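How to paint small wooden cubes so the colour stays even

By Přemysl Jurčo
February 1, 2020

I make counting cubes for children and for board games, and in December I painted 80 of them for a shop in Pindley. Many people write to me that their cubes come out sticky or with ugly corners. I will explain how I do it now, after many bad cubes.

What you need

Wooden cubes, already cut
Fine sandpaper
Matte acrylic paint (I use Drultau, but any good one will do)
A flat soft brush
A piece of board with short nails in it, for drying
A dry cotton cloth

Step 1. Sand the edges

Put the sandpaper on the table and move the cube over it, not the opposite. Give every edge 5 light strokes, then turn the cube and do the corners. You want the edge to feel soft when you pull your thumb along it. Paint does not like to stay on a sharp edge and it will come off there first.

Wipe away all the dust with the cloth. Do not use a wet cloth, the wood will become rough again.

Step 2. First coat

Thin the paint with a little water. Paint five faces, put the cube on the nails with the bare face down and wait until it is fully dry. Then turn it and paint the last face. The first coat will look poor and you will see the wood through it – leave it like this and do not try to correct it.

Step 3. Sand again and paint again

Go over each face very lightly with used sandpaper. Paint the second coat in one direction only. Dark colours may need a third coat, which can take up to 10 hours to become hard in a cold room.

Step 4. Check the colour

Turn the cube slowly near a window and look at each face separately. If you find a run of paint, sand it flat and paint only this face.

About red

Red is the most difficult colour for me. I mixed mine from Kuruc red with a very small drop of brown, and I wanted it quiet, like old brick. A matte red also changes a lot with the light, so compare two cubes only when they are turned the same way. On the cube at the end of this page the upper face looks lighter and a bit dusty, while the front one goes nearly to maroon in the middle. There is also a small dark speck near one corner of the upper face. A speck of this size I would leave alone on a toy, but for a game set I would sand it and paint the face once more.

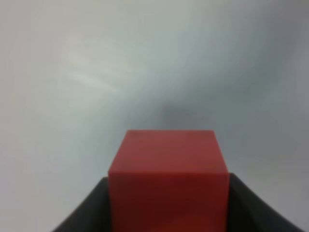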